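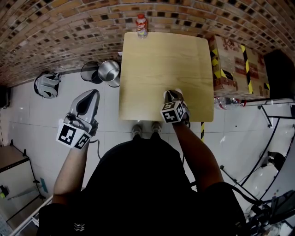

Last updated May 4, 2026

Notes from the Mission Support meeting, Gulgate Community Church

Hi all, Wendy Treloar here, taking notes again (sorry in advance, I type slower than you talk!). We opened with prayer for the house church families in Plollano, and I read out the latest letter from them. They've been told to stop meeting in the rented hall, so they're back to gathering in homes. Two of the men were questioned by the town office and let go the same evening, thank God.

Money next. The special offering came to $607, which made me tear up a little. We agreed to send all of it through the Mondside fund, and I'll do the transfer myself. There was some back and forth over whether to hold part of it for legal fees, but the Plollano pastor asked for rent and groceries first, so we went with what he asked.

Letter writing: I brought 40 cards and we got through most of them over coffee. Please don't put last names or the town on anything you mail! I know I keep saying it. Leftover cards are in the drawer by the hymnals.

We talked for ages about the December prayer night. I'd love to have it at the Butt Street chapel again (the heat works and there's parking), and everybody seemed fine with that. Four people offered to read. Music is still up in the air.

One thing we didn't settle is whether to write to our congressman now or wait until the hall question is decided over there. I lean toward now, others want to ask the families first. It's carried over to next time.

Closed with prayer. I have the key and the leftover lemon bars, so call me if you want either one.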